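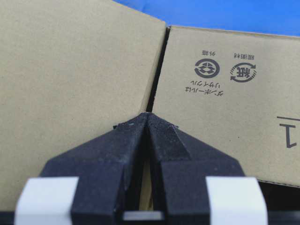
# Revisión previa y comentarios: puesto de teleoperación, tarea «caja»

**Fecha:** 24 jul 2026
**Proyecto:** Tedari, demostraciones de apertura y cierre de solapas
**Procedimiento:** Milska, hoja 11
**Estados:** OK / OBS (observación) / NO (no se graba hasta resolverlo)

Se rellena antes de la primera demostración del turno. Rellenarla después, de memoria y con el café en la mano, cuenta como no rellenarla.

## A. Zona de trabajo

- [x] **Parada de emergencia al alcance del operador, sin levantarse.** OK. El mes de abril la seta pasó tres días detrás de un monitor, donde protegía sobre todo al monitor.
- [x] **Nadie dentro del perímetro con los brazos habilitados.** OK. «Solo iba a enderezar la caja» sigue sin ser una excepción prevista en el procedimiento.
- [x] **Superficie despejada de herramientas.** OK.
- [ ] **Cinta de delimitación en el suelo.** OBS. Se despega por la esquina de la puerta. Reponer.

## B. Brazos y pinzas

- [x] **Tornillería de muñeca y soportes.** OK. Apretada a mano y comprobada con llave, en ese orden.
- [x] **Cables sin tensión en todo el recorrido.** OK. Mover cada articulación hasta el límite y mirar el cable, no la pantalla.
- [x] **Cierre de pinza.** OK. Las puntas deben encontrarse en el centro.
- [ ] **Limpieza de los dedos.** OBS. El cartón suelta polvo y el polvo acaba en las puntas. Pasar un paño seco entre series; el alcohol se queda en el armario.
- [x] **Límite de par en modo demostración.** OK, al 40 %. Quien necesite más para doblar una solapa está empujando por donde no es.

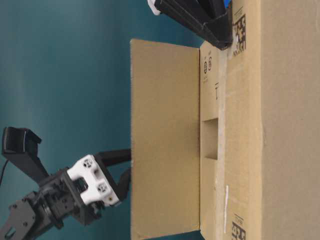
- [x] **Correspondencia mando-brazo.** OK. El mando izquierdo mueve el brazo izquierdo. Parece una línea de relleno hasta el día en que no se cumple.
- [x] **Retorno a reposo desde cualquier postura.** OK, con un roce leve en la segunda articulación que ya figura en el parte 783.

## C. Caja

- [x] **Caja vacía.** OK. Meter la mano y comprobarlo.
- [x] **Solapas enteras, sin rotura en el pliegue.** OK. Con el pliegue roto la solapa cae sola y el robot aprende que abrir cajas es facilísimo.
- [ ] **Restos de cinta de embalar.** OBS. Retirar lo que cuelgue. Lo que esté bien pegado se deja, que arrancarlo se lleva la capa exterior del cartón.
- [x] **Cambio de caja cada 14 demostraciones.** OK. La de Ostrowski aguanta más, según Ostrowski.

## D. Durante la demostración

- [x] **Acercarse despacio a la solapa y detenerse antes del contacto.** OK.
- [x] **Coger por el borde libre, lejos de la esquina.** OK.

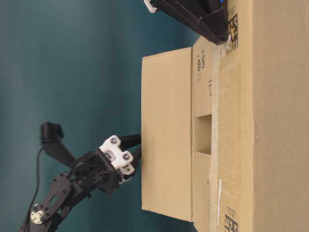
- [x] **No corregir con la mano.** OK. Si la solapa se escapa, se deja escapar y se repite. Una mano humana en mitad de la toma obliga a tirarla entera.
- [ ] **Segundo brazo quieto cuando no interviene.** NO. En dos tomas se nota el pulso del operador. Bloquear el mando que no se use y repetir ambas.
- [x] **Descansos.** OK. El operador dice que no está cansado. Se le manda a descansar igual.

## E. Cámaras y registro

- [x] **Todas las vistas activas y sincronizadas.** OK.
- [x] **Códigos de la caja legibles desde la muñeca.** OK. Si hay etiqueta comercial, se ignora: no es de las nuestras. 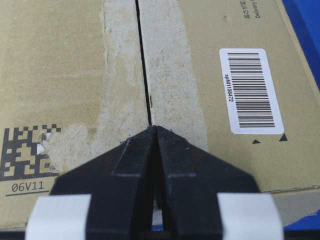
*Puntas de la pinza sobre la junta de las solapas; a la derecha, etiqueta spN1156472.*

- [x] **Nombre de la sesión según plantilla.** OK. «prueba_buena_final_2» no es un nombre según plantilla.
- [ ] **Copia en el servidor Loltska.** Pendiente al cierre de esta hoja.

## Resultado

Apto con observaciones. Bloquear el mando inactivo antes de seguir grabando; la cinta del suelo puede esperar al lunes, siempre que alguien la pida antes.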